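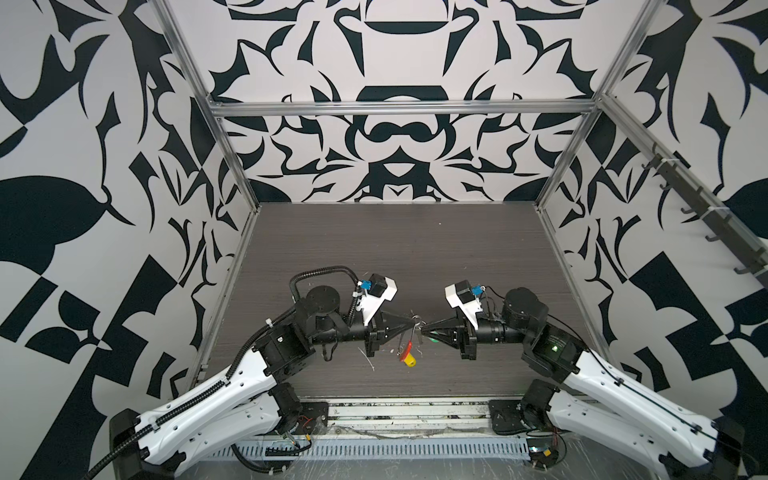

Workcell, left and right arms.

Support ticket 641
Product: Plilow filtered pipette tips, racked
Site: Sterby Laboratory Services
Status: Monitoring

Reported issue
The customer reports uneven volumes when dispensing 100 microliters with a 12-channel handheld pipette. Channels at one end of the row draw less liquid than the others. The problem began in August, when the laboratory opened a new case of tips.

Initial review
Support asked the customer to run a leak check with purified water, holding filled tips upright for 30 seconds. Droplets formed on the two outermost channels. The same pipette showed no droplets when fitted with tips from the older case. The customer was asked to set aside one sealed rack from the new case and to record its lot label.
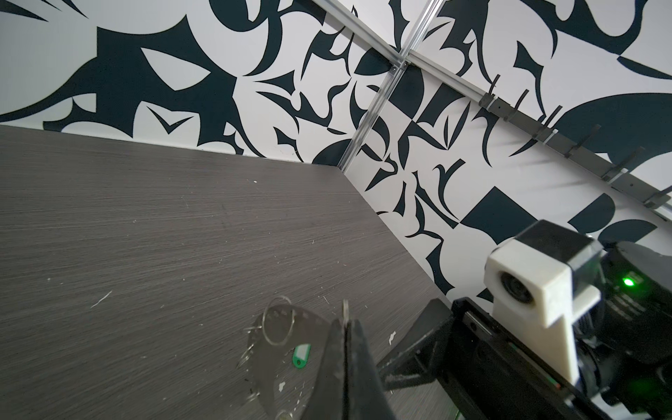

Racks from the affected case should be kept separate until the lot has been checked. The customer had stored opened racks from both cases on one shelf, and two of them no longer carried a lot label. Support advised marking each rack by case before any further testing. A small green plastic tag with a white label insert, like the one beside the silver split ring, is enough for this purpose if the case number is written on it. Racks that cannot be matched to a case should not be used for measured work.

Findings
The returned rack was examined against the Trillia fit gauge. Tip collars were within limits, but the rack insert was slightly bowed - the outer tips sat lower and did not seat fully on the pipette. A replacement case was shipped from the Hà warehouse.

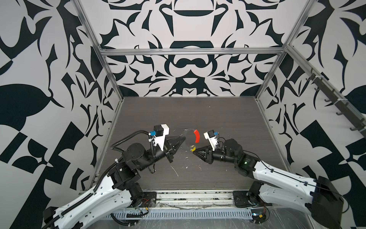 Dorian Rolland wrote that the replacement tips passed the leak check on every channel, and asked whether the remaining racks from the first case could be used with a single-channel pipette. Support confirmed that they could, provided each tip is checked for a firm seal before use.

Next action: customer to repeat the leak check after the next rack change and report the result under this ticket number.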